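Elsie Halliday owns 2,056 drawer pulls, and she would like it understood that she did not set out to. "I bought a bag of 200 at an estate sale in Bowen because I wanted one of them," she says. "The man wouldn't split the bag."

The rest arrived the way these things do. People heard. Parcels came. Her hallway is now lined with coffee cans sorted by what she calls temperament: pulls that want to be grabbed, pulls that want to be pinched, and pulls that, in her words, "would prefer you left the drawer alone."

Halliday repairs and writes about small furniture, the sort of thing that sits on a table and holds stamps or batteries. Her newsletter, Sustine, has been running for 3 years and has never once covered a sofa. When I ask what she has against sofas she gives the question more thought than it deserves.

"They're too easy to like. A one-drawer box has to earn its place. It takes up the room of a toaster and it doesn't make toast."

She is firm that a box should have one drawer. With two, she says, you start having a system, and with a system you start losing things in an orderly way. Her own single drawer, the one by the kettle, contains string, a passport and a fork.

What she looks for first is the front. If the drawer runs nearly the whole width, she is interested. If the top is flat enough to put a cup on, she is very interested. Then she gets to the pull, and we lose most of the afternoon.

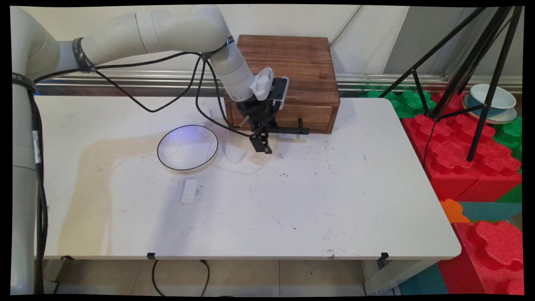
A one-drawer box in reddish-brown wood, with a short black bar for a handle.

"Now, that's a sensible handle," Halliday says. "Black on a brown like that, you can find it without your glasses. And it sticks out. People want everything flush these days, and then they stand there picking at the drawer with a butter knife."

She approves of the grain, too, and of the plain top. She is less taken with the tabletop, whose large beige stain she studies for some time. "I've lived with worse," she says. I have seen her workbench and can confirm this.

Her old business partner, Roxana Inga, thinks the whole subject could be covered on a postcard. The pair ran a repair counter in Drirkard until the lease went up, and they still argue by mail.

"Roxana says a handle is a thing you pull," Halliday says. "I said, so is a tooth."

A longer piece on bar handles is due in April. She has written the title and a footnote.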